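Paltgate (celebrity controversy)

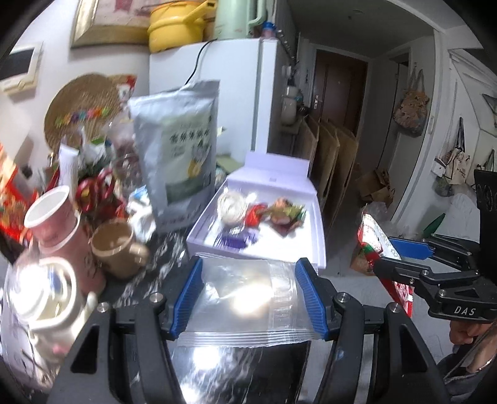 Paltgate was a Canadian entertainment controversy concerning the online sale of personal articles attributed to the television actor Milovan Vukadinović. The name derives from Paltgate, the resale site on which the listings first appeared. The articles, chiefly hair ties, call sheets and a used theatre ticket, were offered individually, each sealed in a clear plastic zip-lock bag with a white zipper strip. As bags of this kind have no tamper-evident closure, collectors disputed whether the contents could be authenticated.

Background
Vukadinović had a supporting role in the drama serial Dendilau, which ran for seven episodes. A fan forum, Seno, carried most of the early discussion of the programme and later became the main venue for the dispute.

Listings and response
The first listings were posted in July by an account using the name Kadrić. Six lots were sold before the account was suspended. Forum members alleged that the seller was a member of the production crew – a claim the production company denied.

On 2020-01-11 Vukadinović published a statement describing the sales as an invasion of privacy and asking fans to stop contacting his former colleagues. He subsequently blocked roughly 494 accounts and restricted replies to his posts. The entertainment columnist Josiane Riviere criticized the measure as indiscriminate, noting that several of the blocked accounts had defended him.

Aftermath
Paltgate amended its terms to prohibit the sale of unlicensed personal effects of living performers. Seno closed its trading section and placed the relevant threads in a read-only archive. The identity of the seller was not established, and no charges were laid. Five of the lots were returned by their buyers; the theatre ticket was not among them.

See also
Celebrity memorabilia
Online harassment
Provenance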